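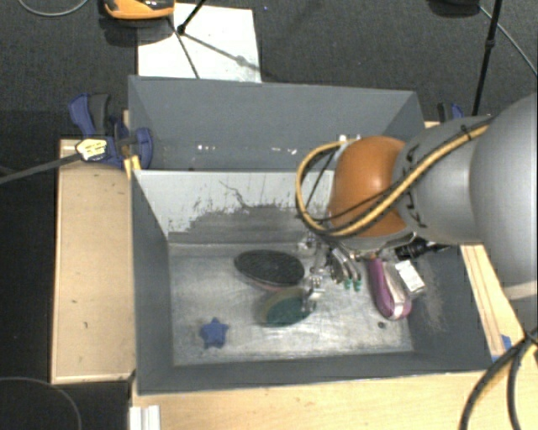
Robot arm over the metal bin

Town site: moving the event listings off the home page

aasen_a
Navlow home page now carries 12 event entries plus the accommodation adverts. Proposal: events get their own page, home page keeps the next two only.

tnanayakkara
Disagree. Most visitors land on the home page looking for dates. The adverts should move.

aasen_a
The adverts pay for the hosting.

genji_m
Can the listings load on scroll? We did that on the Vundar harbour site. 10 entries first, the rest on request.

tnanayakkara
Breaks the back button on older phones. We had complaints in November.

genji_m
Only if you don't update the address. Mine does.

mizanur
Check image sizes first. The banner should be under 100 KB and it is about 400.

aasen_a
Resized, no change to the order of the page. Question stands.

tnanayakkara
Then try the separate page for a month and compare clicks on both.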